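Claretti Imel – Installations- und Bedienungsanleitung

4 Inbetriebnahme der Einbruchmeldeanlage

Dieses Kapitel richtet sich an Betreiber und an eingewiesene Nutzer. Die Montage der Zentrale und der Melder (Kapitel 3) muss abgeschlossen sein. Arbeiten an der Netzversorgung der Zentrale dürfen nur von einer Elektrofachkraft ausgeführt werden.

4.1 Platzierung der Bewegungsmelder prüfen

1. Vergewissern Sie sich, dass jeder Bewegungsmelder in einer Raumecke und in einer Höhe von etwa 2 m montiert ist.
2. Richten Sie den Melder quer zur erwarteten Laufrichtung aus. Eine Ausrichtung auf Fenster, Heizkörper oder Lüftungsauslässe ist unzulässig.
3. Prüfen Sie, ob Möbel, Regale oder geöffnete Türen den Erfassungsbereich einschränken.
4. Schließen Sie das Gehäuse. Der Sabotagekontakt muss hörbar einrasten.

Hinweis: Vorhänge, Stoffbahnen und hängende Dekorationen können sich im Luftzug bewegen und einen Fehlalarm auslösen. Sie sind vor der Scharfschaltung zu sichern oder aus dem Erfassungsbereich zu entfernen.

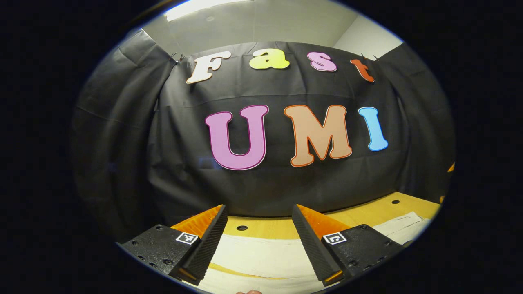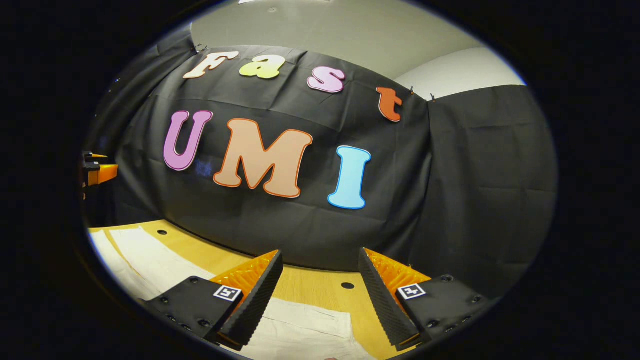 4.2 Öffnungskontakte anlernen

1. Versetzen Sie die Zentrale über das Menü »Komponenten« in den Anlernmodus. Die Status-LED blinkt gelb.
2. Ziehen Sie den Isolierstreifen aus dem Batteriefach des Kontakts.
3. Öffnen und schließen Sie das zugehörige Fenster einmal vollständig.
4. Warten Sie den Bestätigungston ab und vergeben Sie eine eindeutige Bezeichnung, zum Beispiel »Küche links«.

Gekippte Fenster gelten als geöffnet. Die Zentrale verweigert in diesem Fall die Scharfschaltung und zeigt den betroffenen Kontakt im Display an. Die Meldung lässt sich für einen einzelnen Schaltvorgang übergehen; das Fenster wird dann bis zur nächsten Unscharfschaltung nicht überwacht.

Vorsicht: Kleine Oberlichter und Kellerfenster werden bei der Planung häufig übersehen. Sämtliche Öffnungen, die von außen ohne Hilfsmittel erreichbar sind, müssen mit einem Kontakt ausgestattet werden.

4.3 Nutzercodes einrichten

1. Melden Sie sich mit dem Betreibercode an. Der werkseitige Code ist beim ersten Zugang zu ändern.
2. Wählen Sie »Nutzer« und anschließend »Neu«.
3. Geben Sie den gewünschten Code zweimal ein. Fortlaufende Ziffernfolgen werden abgewiesen.
4. Ordnen Sie dem Nutzer die Bereiche zu, die er schalten darf.

Codes ausgeschiedener Mitarbeiter oder früherer Mieter sind unverzüglich zu löschen. Eine Sperrung allein genügt nicht, da gesperrte Codes vom Betreiber jederzeit wieder freigegeben werden können.

4.4 Probealarm

Informieren Sie vor dem Probealarm alle anwesenden Personen sowie gegebenenfalls die Leitstelle. Bei Aufschaltung auf die Leitstelle Calado ist der Testbetrieb vorab telefonisch anzumelden.

1. Schalten Sie die Anlage scharf und verlassen Sie den überwachten Bereich innerhalb der Ausgangsverzögerung.
2. Warten Sie 3 Minuten.
3. Betreten Sie den Bereich durch eine überwachte Tür und geben Sie keinen Code ein.
4. Prüfen Sie nach Ablauf der Eingangsverzögerung, ob Innen- und Außensirene ansprechen.
5. Schalten Sie die Anlage unscharf und kontrollieren Sie den Eintrag im Ereignisspeicher.

Warnung: Die Außensirene kann Hörschäden verursachen. Während des Probealarms darf sich niemand in ihrer unmittelbaren Nähe aufhalten.

Der Ereignisspeicher fasst 700 Einträge. Ist er voll, werden die ältesten Einträge überschrieben. Nach einem tatsächlichen Einbruch ist der Speicher daher zu sichern, bevor weitere Schaltvorgänge vorgenommen werden. Betreten Sie das Gebäude nicht, solange die Polizei es nicht freigegeben hat.

4.5 Übergabe

Das Ergebnis des Probealarms ist im Übergabeprotokoll (Anhang B) festzuhalten und vom Betreiber zu unterzeichnen. Eine Kopie verbleibt beim Errichter. Fragen zum Protokoll beantwortet die Servicestelle Pustulbridge, zuständig ist Eduardo Torres.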